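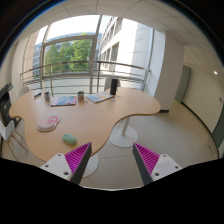 Office Care Assistant (part-time), Markwood office

We're Bavton, a small company that looks after shared offices for people who would much prefer not to think about theirs. We are looking for a friendly, steady person to join us at Markwood, where we keep the small rooms our members book by the day -- and where, if we may say so, we're rather fond of the furniture!

The job is simple to describe and surprisingly satisfying to do. Between bookings you'll go from room to room and set each desk right for whoever is coming next. Mouse and mouse pad go together, magazines get laid out where a visitor can reach them, and anything left behind goes to the front desk with a note saying which room it came from. You'll wipe the tabletops too, and our curved ones do take a little patience, as a cloth that runs happily along a straight edge tends to skip the wavy parts.
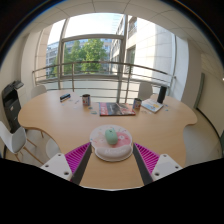 We care about the small touches, and we hope you will as well. A member who opens the door to a desk that feels ready for them settles in faster (they tell us so, often and at length). You don't need experience in offices or hotels. Anouk Goossens, who runs the Markwood rooms, started with us with none at all, and she will be the one showing you the ropes during your first 2 weeks.

The hours are 15 a week, mostly mornings, with a bit of give if you have school runs or classes to work around. You'll be on your feet for much of the shift, and there's some light lifting when we move books and magazines over from our Messina office. Comfortable shoes are a very good idea.

To apply, send us a short letter -- one page is plenty -- telling us a little about yourself and about a room you have enjoyed putting in order, at home or anywhere else. A resume is welcome but not required. Please get it to Anouk at the Markwood front desk by Apr 11, 2025. We read every letter, and everyone who writes will get a reply.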